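## 3.2 Setting out the tea things

I'll start with the tray, because the tray is where I got everything wrong the first time. 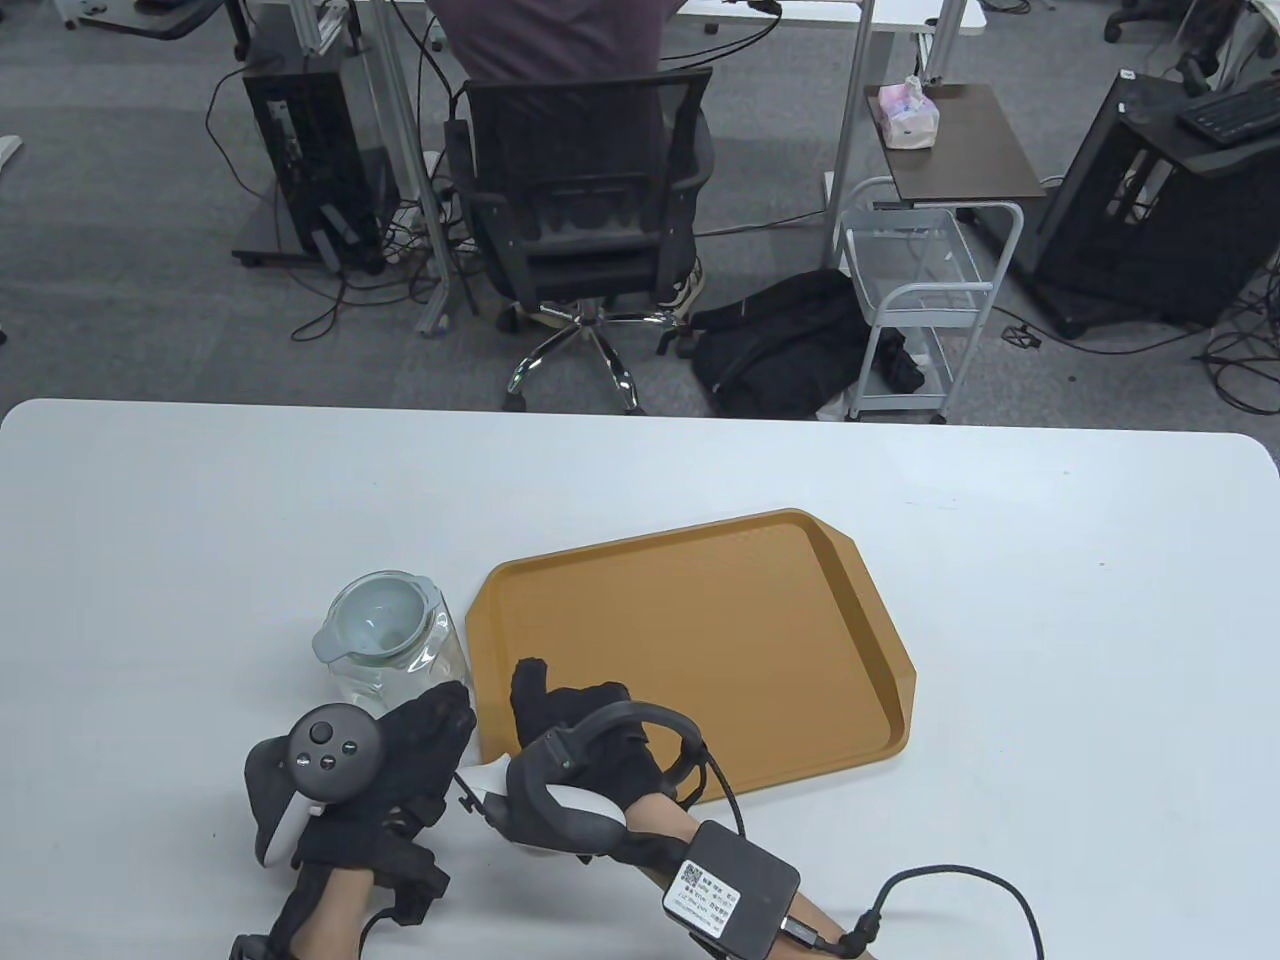
**Figure 4.** Tray and glass teapot on the white table, tray at a slant, pot to its left.

Shuzhen Song read an early draft of this section and objected that I was treating the tray as a thing you carry, when in most homes it's a thing you park. She was right, and I've rewritten nearly all of what follows with her note taped to my monitor. In her view people put a tray down once, fill it where it sits, and only then decide whether it's going anywhere. I had assumed the carrying came first and the filling was a sort of preparation for it (I'm a carrier myself, I'll admit, and I grew up in a house with stairs).

So, the question for this part of the study was pretty plain: when you give somebody a tray and a teapot and ask them to get ready for tea, what do they do about the space between the two? We asked 60 people in Notenville and Vistbridge to keep a tea diary through January, and they sent us 300 entries we could use. Some were one line long. One was four pages and included a recipe for seed cake, which I have since made twice!

The first thing I noticed in the diaries is how much people care about the side the pot goes on. A lot of them wrote that the pot "lives" on one side of the tray and the cups on the other, and they got quite firm about it. Where the pot is glass, as in Figure 4, the writers worried more. They wrote about knocking it, about the spout, about the rim of the tray catching the base on the way over. A raised rim is great once everything is inside it, and a small nuisance while you're still loading, and this came up in the entries far more often than I expected when I wrote the diary prompts.

The second thing is the angle. I'd gone in thinking people would line a tray up with the table edge, the way it looks in the Guo catalog. Mostly they don't bother! A tray gets set down at whatever slant the arm happened to bring it in at, and it stays there. Several diarists said they'd straighten it for company and leave it crooked for themselves. I didn't code for this at the start and had to go back through the whole pile to pick it up, so please treat the finding as a first pass (the coding sheet is in Appendix B, with my crossings-out).

Then there's the infuser. We had an argument in the office about whether an infuser sitting in an open pot counts as part of the pot or as a separate item to be placed. Iteo, the household inventory scheme we borrowed our categories from, lists it separately. I followed that for the diary coding and regretted it by the second week, because our writers almost never mention moving the infuser by itself until the tea is brewed. Before that point it rides along with the pot, and I've merged the two in Table 5.

What I can't tell you from the diaries is how long any of this takes. People are terrible at guessing it. Asked to estimate the time from empty table to loaded tray, our writers gave answers from 8 seconds up to "the length of the news," and I don't believe either end. Section 3.3 goes into the timed sessions, where we used a kitchen clock and a much shorter list of objects, and where the business of parking versus carrying comes up again with cups and saucers.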